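Search this site Go

Questions about stone worktops, answered by someone who doesn't sell them

Do I need a sealer?
Perhaps. Drip water on the stone and wait 20 minutes. A dark patch means it's soaking in. Sealer slows stains down, and no tin I've bought has done more than that, whatever the label promised.
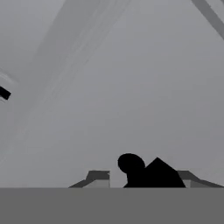
Will dark stone hide the dirt?
Showrooms like to say so. I had a black slab for 7 years and saw every crumb and smear on it. Plain grey is kinder, and grey beside black is a pairing I'd happily live with. Ask to see a sample that hasn't just been polished.

Is marble a daft choice for a kitchen?
Lemon juice and vinegar will mark it, sealed or not. Wagner Amaral, who fitted mine, calls the marks "character". He doesn't have to look at them.

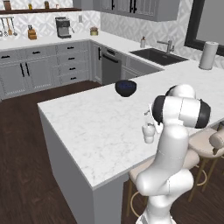

If you cook a lot and fret about rings, buy something else – granite is duller but puts up with more.

What about the Stondska care kit?
I paid 44 pounds for it. Four bottles, and two smelled the same to me. Washing-up liquid and a soft cloth did the daily job just as well.

Can scratches be polished out?
Light ones, sometimes. Get a price in writing first. Arden quoted me one figure by phone and another at the door.
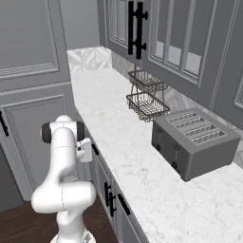
Deep chips need filler, and the filler usually shows in daylight.

Does a lifetime guarantee mean anything?
Read whose lifetime. Mine ended when the firm did, in August.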